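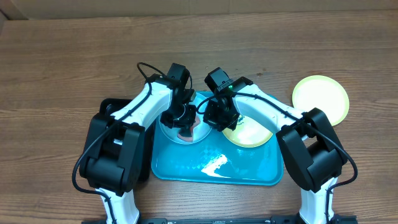 ## 4. Sharing the middle of the table

Everything up to this point has treated each arm as if it had the table to itself. I did that on purpose in Section 3, so the single-arm planner could be explained without a second set of elbows getting in the way, but most of the engineering time went into the part I skipped. Two arms that each plan nicely on their own will happily plan nicely into each other, and the place they do it is nearly always the same patch of space over the tray.

Our planner is called Plemalum. It started as a plain sampling-based planner for both arms at once, one big joint space, and for a while I was very attached to that version because it was so short (the whole thing fit in a file I could read over coffee). It also took far too long to find a path whenever both grippers wanted to be near the center, and the paths it did find had a habit of swinging one arm way out to the side and back for no reason a person could see. So the current version plans each arm separately and settles the argument afterward.

### 4.1 The contested volume

The layout we care about most is the one in Figure 4. The arms come in from the two near corners, there's a tray between them, and the upper links have to lean inward over the tray for the grippers to get to the plates. When the left gripper is over the clear plate and the right one is working down between the two plates, the jaws nearly meet. That's a perfectly legal pose, and we want the planner to be able to reach it. A lot of safe-distance schemes would simply rule it out.

I define the contested volume as every voxel that both arms can reach with any part past the shoulder housing. We compute it once per base placement and store it with the calibration. Outside of it, an arm can do whatever its own planner likes. Inside it, an arm has to hold a claim before it moves.

A claim is a set of voxels plus a time window. The first version had claims without time windows, and the behavior was painfully polite: one arm would go in, finish its whole subtask, and come out before the other one budged. Adding the windows let the arms follow each other through the same space with a short gap, and that's really the difference between two arms taking turns and two arms working together.

Claims are cut into slices of 20 control ticks. Shorter slices gave the arms more freedom but flooded the message bus, and longer ones brought the politeness back. I tried a handful of values, stopped at one I liked, and never did a proper sweep, so please read that number as a working setting.

### 4.2 Who goes first

Each slice that two arms both want has to go to one of them. I've been through three rules here.

The first was fixed priority, left before right. It's easy to debug and it starves the right arm in any task where the left one keeps finding small things to do.

The second was an auction, with each arm bidding its expected delay. I loved this on paper! In practice the delay estimates came from the same planner whose output was being argued over, and small estimation errors made the winner flip from slice to slice. Seen from the side, both arms would lean in, hesitate, back off a little and lean in again, over and over.

The third rule, which we kept, is the auction with a memory. The arm that won the previous slice gets a bonus on its next bid, and the bonus fades over 10 slices. That's enough to carry most approach motions through to the grasp, and it goes away fast enough that an arm holding a pose with nothing left to do can be outbid. The fade is linear. I had an exponential one for a bit and couldn't find a case where it mattered.

One special case sits on top. If an arm has its jaws closed on something, it can't be outbid until it opens them or leaves the contested volume. I didn't want this in the code, because it's exactly the kind of exception that grows friends, but backing off while holding food on a plate turned out messy in ways the cost function had no term for.

### 4.3 What perception has to promise

The arbitration only works if both arms believe the same thing about the table. Jover, our perception module, publishes one shared scene estimate, and neither arm is allowed a private one. Each object has a pose, a shape class and a confidence, and the confidence is used directly to inflate the object's footprint during planning. A shaky estimate makes an object fat. A good one lets the grippers get in close.

Plates look like the easiest shape in the world until you mix materials. The yellow-green ones segment well against both the wood and the turquoise-blue tray. The clear one mostly shows whatever it's sitting on, so on the tray it reads as more tray, with a light rim where it happens to catch a reflection. Depth is no help on it. Jover fits a circle to whatever rim fragments it finds and then checks whether anything inside the circle is sitting where a thing on a plate would sit. A reddish-pink piece on the clear plate, like the one in Figure 4, is a real gift to the fit, and I'd be overselling the method if I didn't say so. With the clear plate bare, the confidence drops and the footprint swells until the planner starts refusing poses I know are fine.

Glare is the other regular visitor. The tray throws back a bright white patch, and early on Jover kept proposing that patch as a small plate of its own. We now reject any candidate whose boundary moves when the arms shade it, a check we get for free because the arms are always shading something. It costs a short delay before a new object is trusted, and I think that's a fair trade.

Then there's the question of things the arms themselves hide. In Figure 4 the second yellow-green plate is off on the bare table, and the right shoulder housing covers part of its edge. An object like that has no role in what the grippers are doing at that moment, but the right arm still has to know it's there for when it swings outward. Jover keeps hidden edges alive using the last full fit and lets the confidence decay slowly. It does not let them vanish. An earlier build did, and Plemalum would cheerfully schedule an elbow through the gap where half a plate had just stopped existing.

### 4.4 Cables are obstacles too

I left cables out of the collision model for much too long. Ours run along the outside of the links and loop up above the wrist, and the loop changes shape with the wrist angle, so there's no rigid body you can hang on the link and call it done. With one arm you can get away with ignoring this. With two, the loop over one wrist ends up right where the other arm's upper link wants to pass.

We model each loop as a capsule whose radius depends on wrist angle, from a lookup table with 26 entries, filled in by hand with a ruler and a lot of patience. It's crude and too generous at the extremes. I'd like to replace it with something learned, but the table has the lovely property that I can open it and see why a path was refused.

### 4.5 Replaying arguments

The piece of tooling I'd keep if I had to throw out all the rest is Jadeck. It logs every bid, every claim and every scene estimate, and replays them in lockstep with no hardware attached. You can pause on any slice, change one arm's bid, and let the rest of the episode play forward from there under the new outcome.

We used it to tune the fading bonus against a set of 1,000 recorded arbitration conflicts, all from plate tasks on the bench at Macedo. I want to be careful about what that gives us. The replay holds the objects still unless a gripper is modeled as touching them, and it knows nothing about slip, so it can tell me that a rule would have stopped two arms from dithering and can't tell me that the grasp afterward would have held. It's also one table, one tray and one pair of bases. When I moved the bases a little closer together in simulation, the contested volume grew a lot faster than I expected and the bonus needed retuning.

Jadeck also caught an embarrassing clock problem. Claims from the two arms were stamped by separate processes, and a small drift between them meant the windows that looked disjoint in the log overlapped on the controllers. Inflated footprints had been quietly covering for it. Both arms now take their stamps from the arbitration process, and a claim that arrives with anything else is dropped and logged.

### 4.6 Things I haven't solved

Deadlock is possible. If each arm has its jaws closed on an object and each needs the other's voxels to get out, the closed-jaw exception means neither gives way. Right now a watchdog notices that no claim has been granted, freezes both arms and asks the operator to choose. A proper answer would plan the two exits together before the second grasp is allowed, and the short joint planner I gave up on earlier might be good enough for that one narrow job. I've kept the file.

Handing an object directly from one gripper to the other isn't covered either. The claim logic treats touching as the failure it exists to prevent, and a handover needs both arms to own the same voxels for a moment. Section 5 sticks to tasks where an object is put down before the other arm picks it up.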